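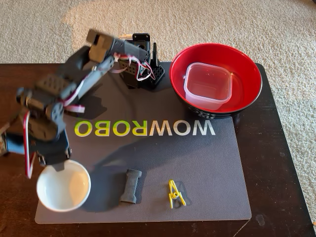 What is the best way to store bowls of different sizes when the shelf is small?

Put the smaller things inside the larger ones, keep ceramic from rubbing against ceramic, and do not make the pile so high that you need two hands to take out the lowest bowl.

Memance Kitchen Sets, Wurby
Progress report to the Diekmann Fund
Second period, from July
Date of report: 2004-12-03

1. Purpose of the work

With the support of the Diekmann Fund we collect used bowls, plates, food containers and small kitchen things in Wurby, we sort and wash them, and we give them as sets to households which move into a first home or which lost their kitchen things. The present report covers the second period. It follows the points of the agreement in the same order, except that the storage has its own section now, as you asked after the first report.

2. What was received

In the period we received 2,573 pieces. The larger part came from private households and the other part from the Rudiretti canteen, which closed its second dining room and gave us its complete tableware. These canteen pieces are plain and heavy, and they all have the same size, so they were easy to sort. The private pieces are the opposite. They come in every size and color, often one of each, and many of the plastic containers arrive without a lid.

Bowls are the group that we have the most of. We did not expect this. In the application we wrote that plates would be the main group, and we planned the shelves for plates. The shelves had to be changed in the first weeks, and the cost of the additional boards is in the table of costs under "fittings."

Cutlery was less than we hoped. Large spoons and good kitchen knives are missing almost always. We have bought a small quantity of both from the reserve, after agreement with your office by letter.

3. What was given out

We gave sets to 158 households. A set has up to 20 pieces, and the household decides which pieces it wants from a list. In the first period we packed all sets equally, and some households gave back the things they could not use. Now they mark the list before we pack. It takes more time at our side, but very little is returned.

The most wanted things are, in this order, one large bowl for mixing or for salad, small bowls for soup or breakfast, and containers which close well. Large flat serving plates are hardly wanted. We have a full shelf of them and would like to ask if we may sell them at the spring market and use the money for lids and knives. Please see section 8.

4. How the bowls are sorted

This part of the work changed the most, so I describe it in more detail.

In the beginning the bowls were sorted by color, because it looked nice on the shelf. It was not practical. A person who packs a set looks for a size. Since the end of summer we sort first by width and then by material, and color is considered only at the end, when two bowls are equal in everything else.

The groups are now the following:

Small bowls, for one portion. Ceramic or glass.
Middle bowls, for two portions or for side dishes.
Large bowls, for mixing, salad or bread dough.
Containers with lid.
Containers without lid.

The last group was for a long time a problem. We did not want to give a container without a lid, and we did not want to throw away a good container. The solution is simple. A container without a lid goes together with a large bowl as an insert. People use it to keep cut fruit or nuts separate from the rest, or they only store it like this to save space. The large bowl with red inside and black outside, which is shown with a clear square container in it, is a combination of this type. The container stands a little tilted in a round bowl, and some colleagues do not like this. In my opinion it does no damage, and for packing we fill the gap with paper.

Small ceramic bowls are kept apart from the large ones. Their glaze can be damaged when they knock against a harder rim, and a small chip at the edge is enough that we cannot give the bowl away.

5. Checking and washing

Each piece is looked at before it is washed and again when it is dry. We run a finger along the rim and look at the inside against the light. Pieces with a crack go to the recycling yard. Pieces with small scratches remain, if the scratches are on the outside only. For plastic we are more strict, because old scratches inside hold color and smell.

The clear containers gave us additional work. Stickers and their glue are very visible on clear plastic. We tried cooking oil, which removes the glue but must be washed two times afterward, and then warm water with washing soda, which is slower but leaves no film. We stay with the washing soda.

The second sink, paid from your grant, was connected in October. The old sink is now used only for the first rinse.

6. The sorting table

The sorting table got a dark mat. Before, the bowls were put directly on the wood and they slid easily when somebody moved them in a hurry. On a dark surface also the clear pieces and the rims of white bowls are easier to see, which helps with the checking. The mat is wiped at the end of every shift. We would recommend a mat to other groups which do a similar work, if you are in contact with any.

Not everything at the table is good. Its height is too low for the taller persons, and after two hours they have pain in the back. We raised it with blocks under the legs in November. It stands firm, but blocks are not a permanent solution.

7. Storage and loss

The room in Wurby has 18 shelves, all in use. The large bowls fill the lower shelves and the small ones are at the height of the eyes. We made the rule that a pile of ceramic bowls has at most five pieces. With plastic there is no such limit, but containers which sit too tightly in each other are difficult to separate, and one cracked when somebody pulled with force. A strip of paper between them prevents this.

We lost a box of the canteen bowls during the transport from Rudiretti. It was packed too full and the bottom opened on the stairs. After this we changed to smaller boxes. They are more trips, but one person can carry a box safely and see the steps.

The room is humid in autumn. Cardboard on the floor becomes soft, therefore the packed sets now stand on wooden pallets. We have written to the owner of the building about the ventilation and we wait for the answer.

8. Questions to the Fund

a) May we sell the large serving plates, as described in section 3? The money would be shown separately in the accounts.

b) The amount for transport was not used completely, because the canteen delivered the last part itself. We would like to move the remaining amount to fittings, for a sorting table with the correct height.

c) Would it be possible that the next report is due one month later? The spring is the time when most households move, and the numbers will be more complete.

9. Plan for the next period

The collection continues as before, but we will write clearly on the poster what we need: lids, large spoons, kitchen knives and middle bowls. We will write also that we take no more serving plates for the moment.

The list from which the households choose will get simple drawings. Several households did not know the difference between a middle bowl and a large bowl from the words only, and to be exact, our own helpers do not always agree about it either. With each drawing we will give the width in the real size, as a line which one can measure with the hand.

For the lids we want to try an exchange day. People bring the lids they have left over, and we put out the containers without lid on long tables. If a lid fits, the pair goes to the shelf with the closed containers. If few lids fit, the containers will remain inserts for the large bowls.

The table of costs and the copies of the receipts are attached. The receipt for the washing soda is missing and we have asked the shop for a second copy.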